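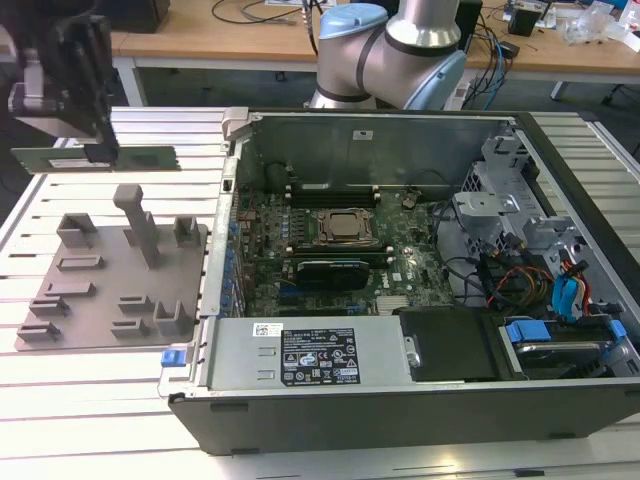
Gaétan Gosselin: Why does the returning officer in Painemal report 16.63390 votes moving from one candidate to another? Nobody cast two thirds of a vote.

1/ Fair question, and the count sheet doesn't explain it. Painemal ward elects three councillors by single transferable vote. The quota is valid votes divided by four (seats plus one), fraction dropped, plus one. The declared quota was 1,287.

2/ The Hirnero List candidate had 1,349 first preferences, so was elected at stage 1 with a surplus of 62.

3/ There are two usual ways to move a surplus. You can pick 62 physical papers from the pile and pass them on at full value, or you can pass on every paper at a reduced value. Hokeo council adopted the second method in its last revision of the rules.

4/ Reduced value = surplus divided by the candidate's total. 62 / 1,349 = 0.045959... The rules say five decimal places, truncated. So 0.04595. Several people have posted 0.04596, which is rounding, and gives totals that don't match the sheet.

5/ 362 of those 1,349 papers had the Bonden Alliance candidate as next preference. 362 x 0.04595 = 16.63390. There is the figure.

6/ Papers with no further preference stay where they are. Their value, plus the scraps lost to truncation, goes in the "non-transferable" line. It is not an error column and it is not spoilt papers. Spoilt papers are taken out before the quota is worked out.

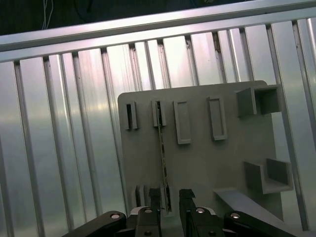
2 min read

7/ On the recount request. Priit Paulauskas asked whether a gap under 100 votes triggers one automatically. It doesn't. The 100 in the Hokeo rules is the number of elector signatures needed to petition for a full recount after declaration. Before declaration, any candidate or agent can ask, and only for the stage just completed.

8/ That last part matters. If you want the stage 1 piles rechecked you must say so at stage 1. By stage 4 the officer may agree to go back but has no duty to.

9/ Would a recount give the same result? With reduced-value transfers, the same papers give the same answer every time. With the old method of drawing papers from the pile, two honest counts could differ at later stages, as a different 62 papers might carry different third preferences.

10/ The cost is legibility. A hall full of agents can follow 62 papers being carried across a room. They can't check a five-place multiplication by eye, so the sheet should print the divisor next to the transfer value. At present it prints only the value.

11/ Small correction to a graphic going round: the quota isn't recalculated when papers drop out as non-transferable. It is fixed at stage 1. The final seat can therefore be filled by a candidate below quota, once only one is left for the remaining place. The Bonden seat was filled this way.

12/ The draft rule changes go to full council in December. Item 4 is the format of the count sheet. Comments on it go to the elections office in writing, with the paragraph number. The draft I am working from is dated 2020-06-21.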